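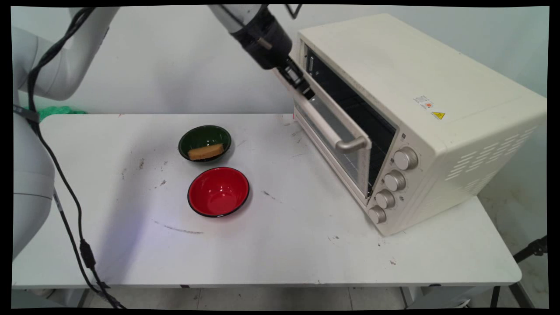
# Uvby: notes on countertop ovens

Last touched October 24, 2023. Text files only, one per oven, kept by Akinola.

I started this because I didn't believe the reviews, and I still mostly don't. Treat my own notes with the same suspicion.

## What's in it

- `doors.md`: drop-down glass doors, handles, how far each one opens
- `knobs.md`: dial layouts, mainly ovens with 4 knobs in a column
- `claims.md`: what the box says, next to what I got

## Doubts

* "Even browning" is in almost every leaflet. I tested it with 10 slices of white bread per oven. Ten slices is not much of a test.
* Dial markings are a rough guide at best. Buy a cheap oven thermometer.
* The "20 minute" preheat in the Jovley file came from a leaflet. I've never checked it.
* Side vents need clear space. Makers disagree on how much, so I've copied their figures and not picked one.
* Flureo's entries were sent in by a reader. No photos of the dials, so I'd skip them.

## Not covered

Air fryers, built-in ovens, anything over 2000 watts.

## Changes

January: took out the star ratings. They meant nothing.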